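4.2 Furniture that is too small

Of the 369 households in the December survey, 37 owned a tabletop pool table and almost none could say who had bought it. Owners told Prins they had "meant to play more." We took them at their word and looked at where the thing lives: on top of whatever was already there, with the cue left across the felt.

The marbled sheet matters here. Hoekstra argues that people who would never cover a dining table will cover one for a game.

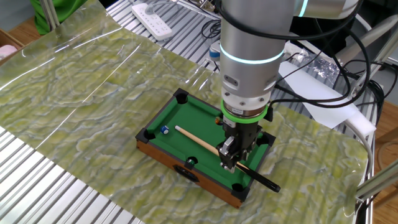
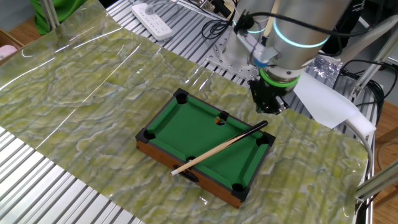
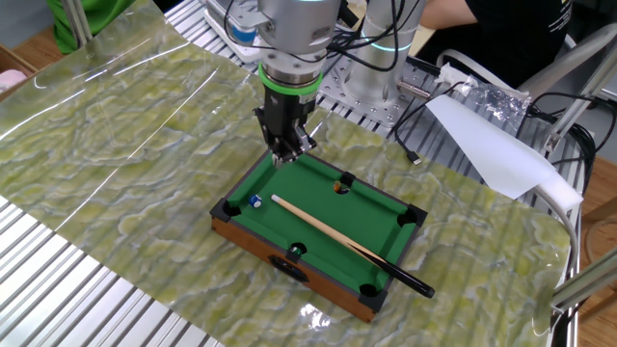
Figure 4. Miniature pool table with green felt, six pockets and a cue, on a green marble-pattern sheet.

Storage is the harder question. A cue sized for the table fits no drawer designed for anything else, and balls migrate. One respondent had kept an orange ball in the butter dish through two house moves. We coded this as "temporary."

Related items
Halvorsen: Board games and the upper shelf
Ocampo and Popescu: Where darts go

Reader comments
Mimoza Popescu: Was the butter dish in use?
Sanne Prins: Yes. See the appendix.
Gerardo Ocampo: Ours is under the bed, minus the cue.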